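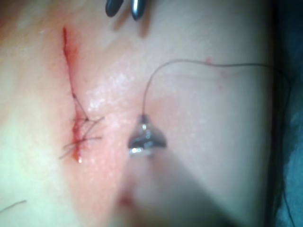

Dark suture partway along an incision.

The Long Education of a Short Yearling

Selling a young horse takes two minutes and most of a year. Hanane Benmoussa has the calluses for one and the antacids for the other.

At 5:30 in the morning the yearlings at Marthorpe are already annoyed. Breakfast is late by their reckoning, and a bay filly by Cadwaladr has been registering her complaint against the bottom of a stall door since well before the lights came on. Hanane Benmoussa listens to the kicking the way other people listen to the radio.

"She'll stop when she's fed," she says. "Then she'll start again because she isn't being fed anymore."

The filly has no name yet. In the barn she is known as the Duchess, and on the feed board as UR, after her dam, Urkia, a mare who won a small race in the mud and then spent two seasons failing to find any more mud. In October she will walk into the ring at the Sterlow yearling sale wearing a hip number and, if things go to plan, an expression of calm intelligence. The expression is still a work in progress.

Sales prep is a trade the racing public rarely thinks about, in the same way that diners rarely think about who peels the potatoes. Breeders send their yearlings to a farm like Marthorpe in early summer, round and sunburned and with the manners of raccoons. They come out the other end looking like athletes, or at least like horses who have met one. In between there is a great deal of walking.

There are 11 yearlings on the place this year. Each goes out in the cool of the morning, in hand, along a loop of track that runs past the hay barn, down to the creek and back up a hill that was not Benmoussa's idea but has become her favorite employee. The hill builds hindquarters. It also builds the calves of the people on the other end of the lead shank, who get no credit for it in the catalog.

The walk is what buyers look at. A yearling can't be ridden or raced or asked about its ambitions, so people who are about to spend the price of a house stand behind it on a gravel path and watch it go away from them. Then they watch it come back. Then they say "thank you," and nothing in the human voice carries less information. Benmoussa has been hearing it for almost 20 years and still can't tell the thank-you that means a bid from the thank-you that means lunch.

What they want is an overstep, the hind foot landing well in front of the print left by the forefoot, and a loose, swinging shoulder, and a head that stays where a head belongs. The Duchess has the overstep. She has it in abundance when she is walking toward her feed tub. Walking away from it, she tends to go like a commuter who has left the stove on.

"You can't teach a good walk," says Benmoussa. "You can teach them to show it to you. Mostly by being boring. If I'm boring enough, for long enough, she'll relax and use herself. I'm very good at this part of the job."

Benmoussa came to horses sideways. She was keeping the books for a feed supplier when one of the customers, behind on his account and embarrassed about it, offered a weanling colt in place of a check. The supplier said no. His bookkeeper, who had never owned anything larger than a used hatchback, said she'd think about it and was thinking about it in a borrowed trailer that same evening. The colt sold the next fall for enough to cover his own feed and a new set of tires. She describes it as the worst thing that could have happened to her, financially speaking, since it gave her the impression that this was how it worked.

It doesn't work like that very often. She charges by the day and takes a small commission on the sale, and against that goes hay, bedding, help, insurance, the farrier, the fencing that the Duchess regards as a suggestion, and the vet.

The vet is Aicha Ait Ali, who drives a truck with so many drawers in the back that it takes her a moment to find the one with her lunch in it. She has known most of these horses since they were wet. In spring she is on call for foalings, in summer for whatever young horses do to themselves in summer, and by the time the sale comes around she is mainly a photographer of joints. A set of X-rays for each yearling goes into the repository at the sale, where buyers' vets go over it in a dark room and come out with opinions.

"A breeder will ask me if the films are clean," Ait Ali says. "I tell them what's on the films. Clean is what you hear from the person buying, and you'll only hear it if they've stopped bidding on the other one."

She is dry on the subject of yearling injuries, which she sorts into the kind that happen in the paddock and the kind that happen in a padded, inspected, freshly painted stall in the final week of prep. The second kind cost more. Last year a chestnut colt at another farm on her round spent the whole summer outside among rocks, thistles and three idiot friends without a mark on him, then skinned his knee on a rubber mat the night before he was due to ship. He sold anyway. He had a very good walk, she says, on three and a half legs.

Back in the barn, the rest of the day is grooming. People who have never prepped a yearling assume the shine comes out of a bottle. Some does. The greater part comes out of a rubber curry comb and somebody's shoulder, every day, for as long as the somebody can stand it. The yearlings stay in through the hot hours, under fans, so the sun won't bleach their coats, and go out overnight. It is a schedule that suits young horses, bats and nobody with a family.

By August the changes begin to show. Bellies tighten. Necks that looked upside down in June get put on the right way. There is usually one horse who blooms late and one who bloomed in July and is now, with weeks to go, growing again from the back end, so that he stands in the barn aisle like a parked wheelbarrow. Nothing can be done about this. Benmoussa has a client who phones every evening to ask if his colt has leveled out. She has taken to answering the phone by saying "no."

Then there is the matter of the pedigree page, over which no amount of currying has any effect. Cadwaladr was fashionable when Urkia was sent to him. He had a couple of fast two-year-olds that spring and his book was full. He is a shade less fashionable now. Stallions go in and out of favor more quickly than a mare can produce a foal and the foal can grow up, so every breeder is, in effect, ordering dinner from a menu that will be rewritten before it arrives. The Duchess's half brother might help by winning something. He is in training and has so far shown an interest in pigeons.

None of which the filly knows. She knows the hill, and the wash rack, which she disapproves of, and the man with the clippers, whom she has bitten only once. In the last few weeks she learns to stand up for inspection, near legs slightly open, off legs slightly closed, ears forward. The ears are the hardest part. Benmoussa's method is a peppermint wrapper in the pocket, crinkled at the right moment. Every consignor has some version of this, and on sales grounds the whole showing area rustles faintly, like a movie theater.

They'll ship to Sterlow four days ahead of their session. There will be flower baskets to hang on the stalls, a card table with a coffee urn on it, and polo shirts in a green that Benmoussa picked from a screen and regrets. The Duchess will come out of her stall, walk down, walk back and stand, dozens of times a day, for people with sunglasses and pencils. Then somebody will lead her up the chute to the ring, and it will be finished in about the time it takes to boil an egg badly.

Does she mind seeing them go? Benmoussa considers it while picking straw out of the filly's tail.

"Some of them," she says. "I had one I cried over all the way home. I've also had one where I helped push him up the ramp and waved."

And this one? The Duchess, who has been standing beautifully for almost a minute, ears up, weight square, every inch the catalog photograph, swings her head around and removes the pencil from behind the reporter's ear. Benmoussa gets it back, wipes it on the regrettable shirt and hands it over.

"Write down that she's curious," she says. "Buyers like curious."

Contact the editors | Subscriptions | © All rights reserved | Back to top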